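Drying Laundry Indoors and Damp in Student Rooms
Project report, Housing and Health module
Gemma De Luca and Flynn Ruddock
Supervisor: Merle Whitcombe
March 2021

1. Background

Most rooms at Dunstan hall have one window and no outside drying space. Residents dry their clothes on radiators, chair backs and bed ends. We wanted to find out how much this adds to the damp in the rooms over winter.

2. Method

We took humidity readings in 20 rooms for 7 days in January. Each resident kept a diary of when clothes were hung up and when the window was open. The meters were Kullura loggers lent by the department. They were placed on the desk, away from the radiator. In total we had 1363 readings. After taking out those from rooms where the meter had been moved, 1047 were left.
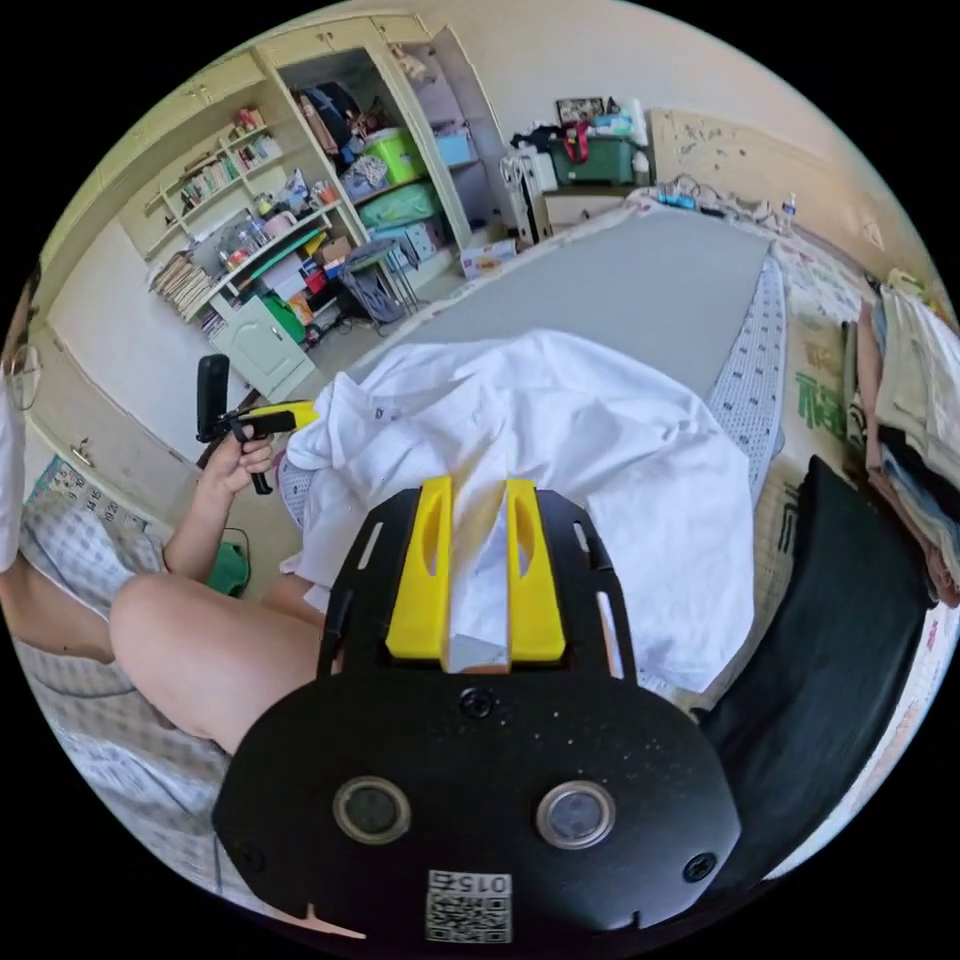
Does opening the window help while clothes are drying?

It helps most in the first few hours, when the clothes give off most of their water. A window opened the next morning made little difference to the readings.

3. Results

Humidity went up in every room after washing was hung. Rooms with the door shut and the heating on stayed damp longest. Cotton took longer to dry than sports clothing, and thick seams were often still damp when the rest was ready. Two residents wrote that they wore things slightly wet.

4. Limits

The week was mild, so a colder one might give different results. Diaries were not always filled in on the same day. Dineo Molefe checked our figures and found one room entered twice, which we corrected.

5. Further work

We would like to repeat the readings in Custau hall, where there is a drying room in the basement.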